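Making Radio Drama for a Station With 1,962 Listeners

I was late to Grimstead, partly because the bus goes round every village twice and partly because I'd been listening to the last episode of Greco on my headphones and missed my stop. I told the producer this when I finally got there and she was delighted. "Best excuse I've had all year," she said. "Tea?"

She makes Skonum, the little community station's drama strand, more or less by herself. Greco is the big one, a serial about a family chip shop that has been going out in seven-minute chunks since last January, and there's a spooky one called Sodance that goes out after ten at night. I'd come to ask her how on earth you keep a thing like that going when the telly is full of shows that cost more per minute than her whole year.

"You write short," she said. "I learned that early. My first script was an hour long and had a wedding in it. I read it out loud in the kitchen and got bored of my own voice before the bride turned up."

These days she writes one episode a week, 52 a year, no break for Christmas. I said that sounded exhausting. She thought about it for a bit. "It's tiring in November. The rest of the time it's a bit like doing the bins, you just know it's coming and you get on with it."

The cast are all local. She's got a retired bus driver playing the grandfather (he's wonderful, he sounds as if he's been cross since the seventies) and two sixth formers who share one part because neither could make every recording. I had listened to the whole first series and never noticed! "They've got the same cough," she told me. "I wrote the cough in after that."

They record in one room with three microphones, and one of those has a crackle, so whoever plays the villain gets it. The sound effects she does on her own at home, late, with whatever's in the cupboards. The fryer is rain on a skylight, slowed down. The shop door is her own front door, and she says the neighbours have got used to her opening and shutting it at odd hours.

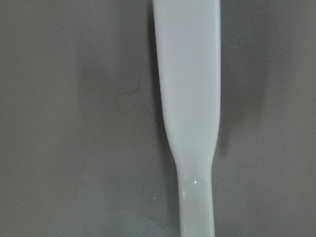 Who's listening?

I'd been a bit nervous of asking about numbers, as people in radio tend to go quiet, but she came straight out with it. The station did a survey and Greco had 1,962 listeners, counting the repeats. "I was hoping for two thousand, obviously. I keep thinking there must be 38 people who were in the bath."

She gets letters, proper ones on paper. One man writes after every episode to complain about the price of the cod. Someone else wanted to know if the daughter was ever going to pass her driving test, and she hadn't planned to settle it, but she had the girl pass the next week. "It seemed mean not to," she said.

I asked whether she'd ever take it to one of the big broadcasters. She pulled a face. She did send Sodance off once and had a very polite reply suggesting she move it to a city and make the ghost younger. "The ghost's a postmistress. She's sixty. That's the whole point of her."

So it's staying put – for now, anyway. There's a second series of Sodance half written, and she let me read the first page as long as I promised not to say what's in the sorting office. I won't. I will say I read it standing up with my coat on and nearly missed the bus home as well.

Before I went I asked what she watches herself when she's got an evening off, expecting something clever and foreign. "Quiz shows," she said. "I shout at them. Then I go and write the chip shop."

Greco goes out at 6.30 in the evening, with the repeat the following lunchtime.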